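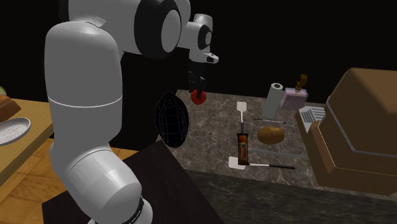

I bought the Trirwood box set in April, mostly because of the one film everybody kept leaving out when they talked about Abilio Barrios. I'd seen Cevmont twice in theaters and I'd seen a terrible copy of Jullangate on somebody's laptop in college, with subtitles that quit halfway through the second reel. But Au? I had never met anyone who'd gotten to see it. So when Trirwood said they were putting all three together in one box, with new transfers, I ordered it the same evening and then felt silly checking the mailbox every day (I still did it).

I've now watched everything, some of it more than once, and I have opinions.

Let me start with Jullangate, as that's the one most people will put on first. It's the boarding house movie. Encarnación Quintana plays the landlady, and she is so good at doing almost nothing. There's a long dinner where the new lodger explains why he can't pay, and she just keeps buttering bread, slice after slice, and you start to dread the next slice. On that laptop copy I thought the whole movie was brown. It isn't! The wallpaper is a sickly green, the hallway is nearly orange, and the scene on the stairs, which I remembered as two dark blobs whispering, turns out to be one of the prettiest things Barrios ever shot. I stopped the disc and went back to watch it again before I'd even finished the movie.

Cevmont is the one I know best, and it's the transfer I'm least happy with. The night scenes look wonderful. The daytime stuff, especially the quarry, has been pushed a little too bright for my taste, and the faces go chalky. I don't have a calibrated screen or anything like that, so take it for what it is, but I remember that quarry as a gray, heavy place and on this disc it looks like a nice day out. The sound is a big step up, though. You can finally hear what the brother mutters as he walks away from the truck. I'd been making up my own version of that line for years, and mine was meaner.

And then Au. Oh boy. It's short, it's odd, and for the first half hour I was worried I'd built it up too much. A goldsmith (Sizwe Baloyi, in what has to be his best part) takes in an apprentice, and they work, and they hardly speak. Barrios keeps the camera across the room from them, almost rudely far away. Then Begoña Moya shows up as the widow who wants her ring melted down, and the whole thing tilts. She talks and talks. She talks over both men, she talks with her back to us, and at some point I noticed the camera had been creeping closer for ages and we were right up at the bench. I got goosebumps. I don't think it's a better movie than Jullangate, but it's the one I keep thinking about when I'm washing dishes.

The extras are a mixed bag. Trinidad Escobar does the commentary on Au and the essay in the booklet, and she's great company, full of gossip about the production and not shy about saying when a scene doesn't work for her. She thinks the ending is a cheat. I disagree, but I liked hearing it argued. The commentary on Cevmont is by two people who sound like they met that morning, and I gave up before the quarry. There's a deleted scene from Jullangate that has no sound at all, just Quintana on the telephone, and I could watch it all day.

A few complaints about the box itself. The discs sit in cardboard sleeves that grip way too tight, and I've already put a faint scratch on one. The menus play the same bit of accordion music over and over, so don't fall asleep with it on. The subtitles are clear and well timed, but they're white with hardly any outline, and in the kitchen scenes in Jullangate they vanish into the tablecloth. Oh, and it's a limited run of 1,000 copies, with mine numbered on the back in silver ink that rubs off if your hands are warm.

Would I buy it again? Yes, for Au alone, and I'd probably pay the same for just that disc and the booklet. If you already own a decent copy of Cevmont, hang on to it. Mine's staying on the shelf right next to the box.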